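Home Diary Archive Links Contact

Feb 29, 2024

Leap day, so the rain log gets an extra line. I had forgotten to rule one in the notebook and had to squeeze it in above the monthly total. Gauge read at seven as usual. Overnight catch 6 mm, mostly before midnight going by the tipping bucket. Wind had dropped by the time I went out.

The main work today was the stopwatch test on the tipping bucket. It has been reading low against the manual gauge since September, and the gap is too steady to be splash or wind. The bucket is the old Hadetti unit I bought with the house fund leftovers, and the manual is four pages, of which one is a drawing of the bracket. It says to run a known volume through the funnel slowly and compare the tips. It does not say how slowly. I settled on 1000 ml from a bottle with a pinhole in the cap, which took most of the morning to empty.

First run came out short. I cleaned the funnel (one spider, a quantity of moss) and ran it again, and it came out short by nearly the same amount. The error is in the stops, then. Each stop is a small brass screw under the bucket with a lock nut, and turning the screw down lets the bucket swing further, so it needs more water before it goes over. Mine must have been set too low on one side. The left cup was holding visibly more than the right before tipping. I raised the left screw a quarter turn, locked it, and repeated. Better. Another eighth on both and I left it there. A third full run tomorrow if the wind stays down, otherwise Saturday.

Lunch late. Soup again.

The afternoon went on the back records. I have the old Volcombe sheets typed up as far as the third box, and the trouble with them is the same as it was in the first two: the observer changed the reading hour without saying so. For a long run the morning value goes to the day before, which is the normal practice, and then at some point it goes to the day of reading. The only way to find the change is to compare storm dates with another station. Vamirbridge is the nearest one with a complete book. I lined up the wettest days from each and the switch shows clearly: before it the peaks match, after it Volcombe is always one day late. I have marked the column in pencil and shifted nothing. The raw sheet should stay raw, and the corrected values go in a second file with a note.

There is also a run of 47 days with no entry at all. The sheet has a line drawn down the column and a single figure at the foot. I take the figure to be an accumulated total, read when the observer came back. It can be used for the season but not for any one day. I do not intend to spread it across the gap in proportion to Vamirbridge, although I know people do this. The hills between the two stations are enough to make the daily shares meaningless in summer.
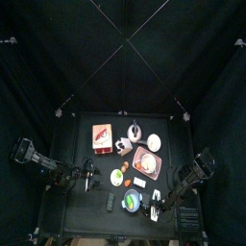 The De Smet notebook is a different case. The entries are in inches to two places until the spring, and then in millimeters, and the change is in the middle of a page without a heading. It is easy to see from the size of the numbers. What is harder is that a few of the later ones look as if they were read in inches and converted in the observer's head, because they fall on round multiples of 25. I have flagged those in the remarks column with a C. The paper is thin and the ink has gone through, so some pages have to be read with a sheet of card behind them. I did up to 80 lines before the light went and my eyes started swapping threes for eights.

Evening reading at six: nothing in the gauge. Barometer rising slowly. Swapped the battery in the logger while I was out there, as it has been dropping the odd hour in the cold. The old one still had some charge, so it has gone into the kitchen clock. Memory card cleared and put back.

To do: third calibration run. Order a new O-ring for the funnel seat, the present one is flat on one side. Trim the hedge on the west side before the birds get going, it is now taller than half its distance to the gauge and will start to shelter it. Check whether Vamirbridge also changed its hour in the same decade, in which case the comparison needs doing again from the top. Rule the page for next month.

Monthly total entered in ink: no corrections.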